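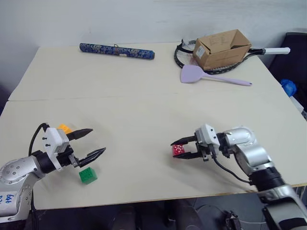

# Why is a shadow dark? (and why are some fuzzy)

Light goes straight. Really straight. It can't bend around your hand or your cat or your cereal box. So when something gets in the way, there's a patch behind it that the light doesn't reach. Patch = shadow.

Not totally black though! Light bounces off walls, ceilings, your T-shirt. Some of it sneaks in.

## Sharp or soft

Small light, far away = sharp edges. Big light, or lots of lights = soft blurry edges. Try a flashlight first. Then a lamp with a big shade. Same hand, diffrent shadow.

The blurry part has a name, penumbra. Say it "pen-UM-bra." The darkest middle part is the umbra. Yes, like umbrella.

Pale tables are great for shadow hunting. A little toy block is enough, even a faint shadow shows up. Look which side it falls on, then look the other way for the light.
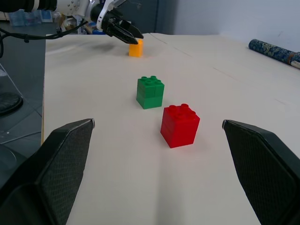

## Long ones and short ones

Sun low in the sky, early or late: looong shadow. Sun high up: short one. Your not growing and shrinking, the sun is just in a new spot.

Serpil Kılıçarslan's class in Stedell tried it in April. They stood a 50 inch pole in the playground and chalked the tip of its shadow all through the day. Shortest at midday. By going-home time it went right off the chalk area and into the grass.

## Do it yourself

1. Stick in the ground, sunny spot.
2. Put a pebble at the tip of the shadow.
3. Wait 22 minutes. Snack.
4. New pebble. See how it moved?

Don't look at the sun, ever, not even with sunglasses on. Look at the ground, thats where the shadow is.

## Words to know

- **Opaque**: blocks light. Wood, brick, you.
- **Transparent**: lets light through. Clear glass.
- **Translucent**: lets some through, all mixed up. Wax paper.

Next page: night is a shadow too. Earth's own.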